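Tallard open day: what I'm saying at the bin

Print this page | E-mail this page

Speaker notes, afternoon slot 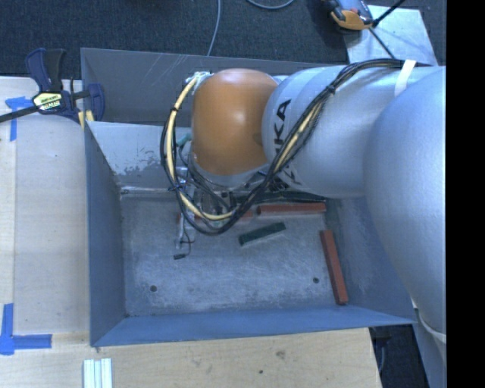
1. Hello and where we are

Welcome everybody to Tallard! Ask who came in on the Simivbridge shuttle (they'll have missed the coffee, so point at the coffee). Say who we are in one breath – small shop, big arm, lots of tape. Don't do the company history, it's on the wall by the door and I always get the years wrong anyway.

2. The blocks

Red ones and a green one, in a metal bin with sloping sides. Sounds like a toddler's toy, I know! Ask the room which block they'd grab first. Somebody always says green. Then talk about the ones near the walls, where you've got a lot less room to get your fingers in, and let them chew on that for a second.

Mention the scratches on the bin floor. I love those scratches.

3. Cables

Pause here, people always want to ask about the cables. There's a hose in that bundle too, looping around the orange joint, and all of it has to bend whenever the wrist does. Tell the Fuchs story (short version!!) about the 2 connectors I ordered in the wrong size.

4. Numbers, if they ask

Our Wereo log had 900 tries in May and 717 good picks. Say it slowly. Then say the first 200 were mine to set up and they were rough – gets a laugh, usually.

5. Finish at 3:30

Questions, then over to the second bench. Remember to unclip the mic before walking off.

Filed under: Open Days, Robots & Automation, Talks
2 comments | 17 shares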